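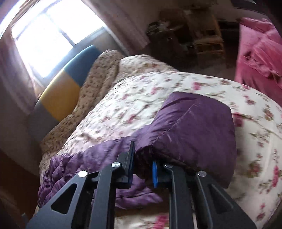

Friederike Janssen objected, in the first planning meeting, that a blanket is a poor choice for a student project, because two people can look at the same folded blanket and disagree on whether it is folded. We took this objection seriously, and a good part of the method in this section comes from it.

Figure 1. Grasp on a corner of the purple quilted blanket with the hand-held gripper. The fold of cloth is held between the black jaw plate and the blue pad.

3.2 Collection of bedding demonstrations

The demonstrations were recorded by the students of the elective course during the second half of the term. Each student received the hand-held gripper for one weekend, together with a printed sheet of instructions, and recorded in a real bedroom. We did not ask the students to prepare the room. The bed in Figure 1 carries a cream floral comforter and a beige blanket with a speckled print besides the purple one, and such mixtures of cloth were welcome to us. In the laboratory we own only two blankets, both plain, and a model trained on these alone performed badly on patterned bedding.

The task was divided into three steps: grasp a corner, carry it to the opposite edge, release. A student could repeat the grasp as often as needed, but every new attempt had to be kept in the recording. In total 333 demonstrations were handed in. After review, 181 of them were used for training and 19 were set aside for testing. The remaining ones were left out, mostly for the reason that the tracking of the gripper was lost when the student turned quickly towards a window or a mirror.

The review was done by Leena Manninen and Elibariki Rugemalira, who worked separately and compared their lists afterwards. To answer the objection mentioned above, they did not judge the final fold at all. They judged only the grasp and the release. A grasp was accepted if the cloth stayed between the jaws until the student opened them on purpose. This rule is narrow, and it says nothing about how tidy the bed looks at the end, but the two reviewers could apply it without long discussions.

3.3 Behaviour of quilted cloth

Quilted blankets caused more difficulty than we had expected. The filling makes the edge thick, and when the jaws close on it the cloth may be pushed away before it is held. Students who approached the corner from above lost it more often than students who approached along the surface of the bed. A satiny cover adds to the problem. Jörg Seidel proposed to place the jaws across the line of stitching, where the blanket is thinner, and this advice was added to the instruction sheet after the first group had finished. For this reason the recordings of the first group and of the later groups are not fully comparable, and in Section 4 we report them separately.

Bedding which lies in several layers is a second difficulty. A student sees without effort which layer belongs to which blanket, while the model must learn it from colour and texture. Where a plain blanket lies on a floral one, the border is clear. Where two floral prints meet, our model, which we call Javel, often grasped both layers together. We tried to correct this by asking for more recordings with similar prints, but the term was nearly over and only few students still had time.

3.4 Remarks on the course format

The work was part of the grade, and this had an effect on the data. In the first weeks many students handed in only their best attempts, although the sheet asked for all of them. Imke Ostermann, who led the exercises, then changed the marking scheme so that points were given for complete recordings and for the written log, and no longer for successful folds. After this change the share of failed grasps in the material rose, and we consider these recordings to be the more honest ones.

The students also wrote a short log for each session. The logs are uneven – one is four pages long, several consist of a single sentence – but they helped us to find two recordings in which the gripper had been assembled with a loose screw. Both were removed before the training described in the next section.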